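Retail Packaging, Unit 2: Color and Shelf Blocking
Notes by Simone Bragança

Paper goods are hard to tell apart once the wrapper is off, so the wrapper does most of the selling. Shoppers scan a shelf by color first and read words later. A block is a run of packs in one color, wide enough to notice from the aisle.

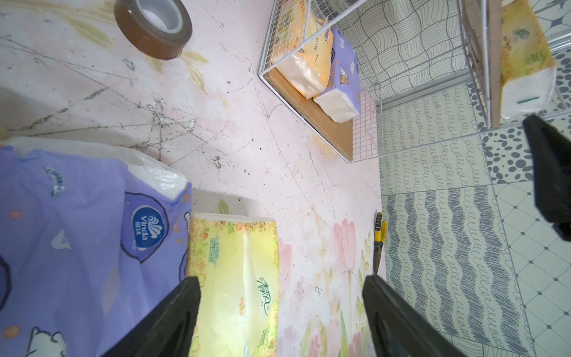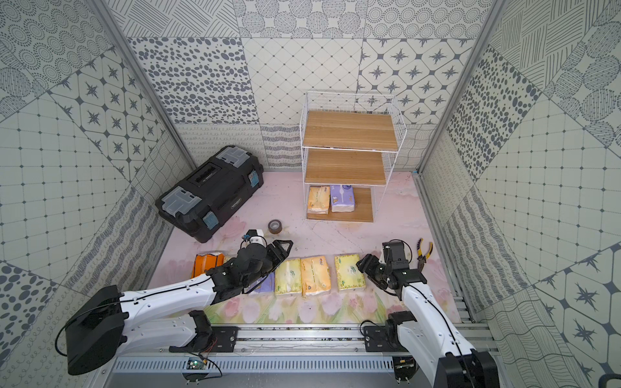
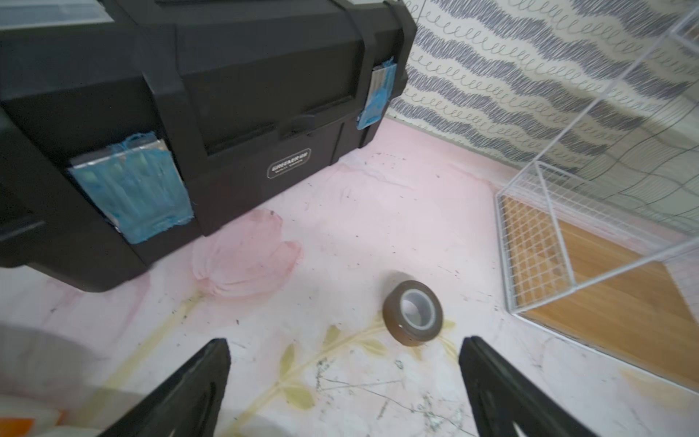
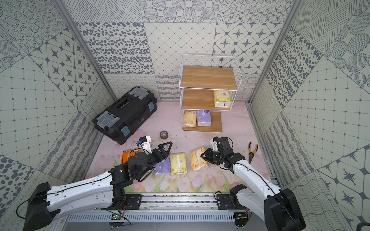

A block fails when colors are mixed within a line. Wojciech Kwiatkowski's Evley store study covered 288 shelf visits, and in 31 of them the shopper picked up the wrong variety and put it back. Yellow is a common choice for tissue – the floral box in the first picture uses it – and a brand that picks it has to share it. The purple Vinda bag on the left there leans on cartoon white cats as well as color. Characters help when a rival has the same shade.

Songate changed its main color twice in 18 months. Read the case before class and note what happened to the multipacks.

For the seminar: bring two wrappers from the same line. Be ready to say which part changes between varieties and which part stays fixed.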